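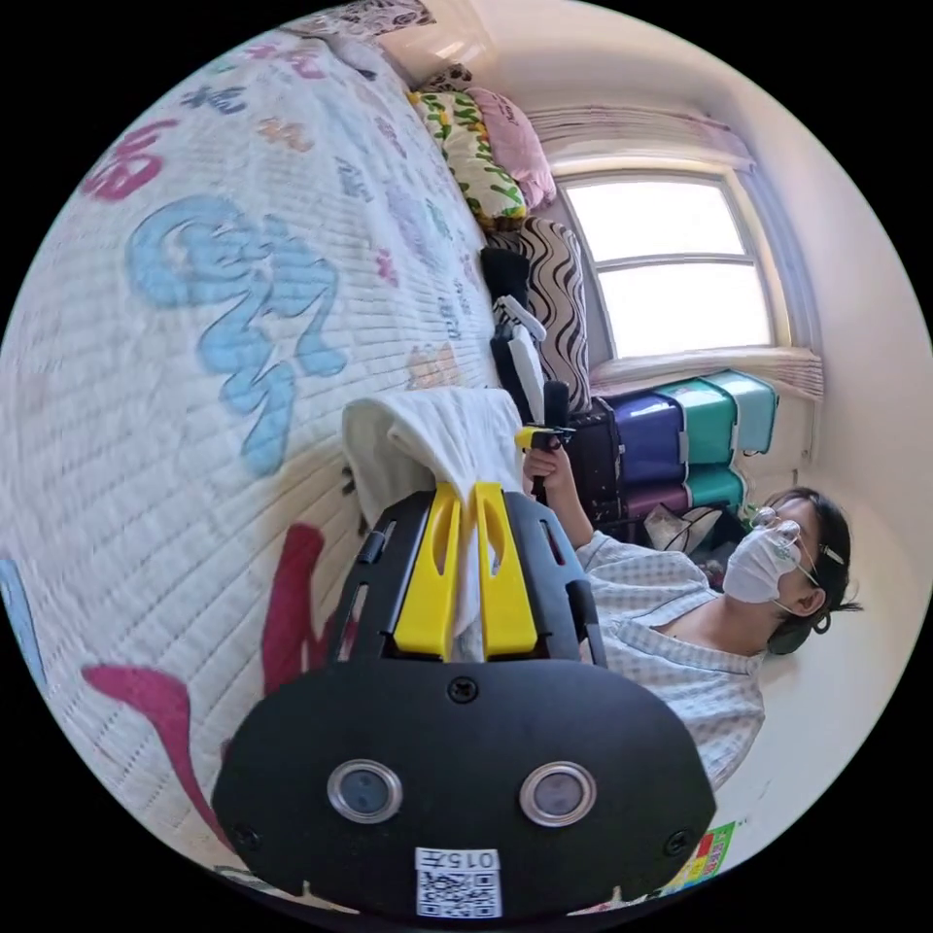

Figure 5. Bedroom tidying with hand-held grippers. A white cloth is held between the two yellow fingers of the nearer device.

4.3 What the bedroom recordings do and do not show

The bedroom is where claims about household robots tend to be most generous. Folding a cloth, straightening a cover or putting a pillow back looks like light work, and short clips of a machine doing one of these things are easy to find. We wanted to know how much of the job such clips leave out.

Our bedroom set holds 78 recordings made in lived-in homes, all by people working with hand-held grippers. The policy trained on them, which we call Kultlow, was then run on a two-armed platform in the Skillton test apartment. We allowed it up to 500 attempts for each chore and scored an attempt as complete only when an outside rater would have left the result alone.

The gap between the two settings is plain in Figure 5. The quilted cover carries large printed characters in blue and magenta, and at the far side of the bed there are pillows and cushions in several patterns, with a suitcase and plastic drawers nearby. Finding the edge of a white cloth is a different problem in a room like that than on a gray bench. The test apartment had plain sheets and two pillows. We regard our own numbers as flattering for that reason, and would ask readers to treat similar numbers from other groups the same way.

Picking up a cloth was the easy part. Kultlow closed its fingers on fabric in most attempts, and if we had stopped scoring there this section would be a good deal more cheerful. Trouble began once the cloth was in the air. A hanging cloth hides its own corners, and a grip in the middle — the most common one we logged — leaves the second arm guessing. People doing the same chore shake the cloth, let it fall and start again without apparent thought. The policy seldom let go of anything.

Sakalauskas reports better results on towels, but begins each attempt with the towel flat and square to the table. The Flokska trials, run last November, use a crumpled start and count a fold as finished at the first crease. Neither choice is wrong, though neither matches what a person means by having made the bed. Dexter Bañez rescored a share of our own attempts under both rules, and the ranking of the policies changed each time.

We therefore make no claim that the bedroom chore is solved, or close to it. Grasping cloth is in decent shape. Knowing when to release it is not, and the recordings we have so far contain few clear examples of a person giving up on a bad grip. Section 4.4 takes up the same question for kitchen linens, where the items are smaller and the scoring is less open to argument.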